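4.3 Adding a meat-free range to the menu board

Before you begin, sign in to the Meltik counter terminal as a supervisor. The board must be running menu file 916 or later.

1. Open Menu, then Ranges, and press New.
2. Enter the range name as it should appear on the board. Names may be up to 14 characters long.
3. Set the kitchen route to Fryer 2. Do not share a route with chicken or fish items.
4. Add each item by its stock code. The Fleury bean patty is 1033.
5. Tick Meat-free for each item. The mark is printed on the board, the till receipt and the kitchen ticket.
6. Press Save, then Send to Boards.

Note: Swaps set up under section 4.1 are not carried over. Enter them again for the new range.

Caution: The Meat-free mark does not check ingredients. If a sauce or bun is changed, clear the mark until the recipe has been confirmed.

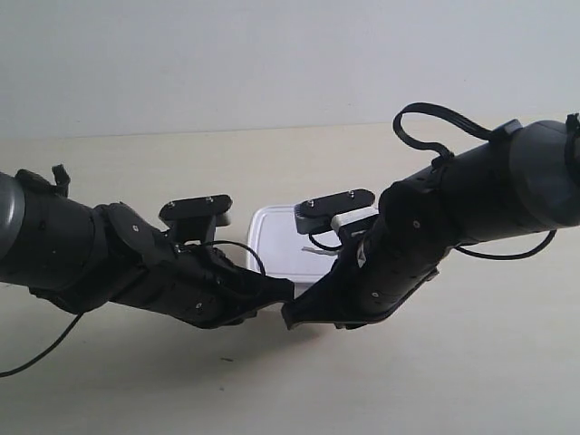
Skavgate, Uvham branch: We followed steps 1 to 6 and the new range came up on the board, but the kitchen tickets still went to the old fryer until we restarted the ticket printer. Could that be added after step 6?

7. Restart the ticket printer if the kitchen route has been changed.
8. Place a test order and check that the ticket shows the correct route. Void the order before closing the till.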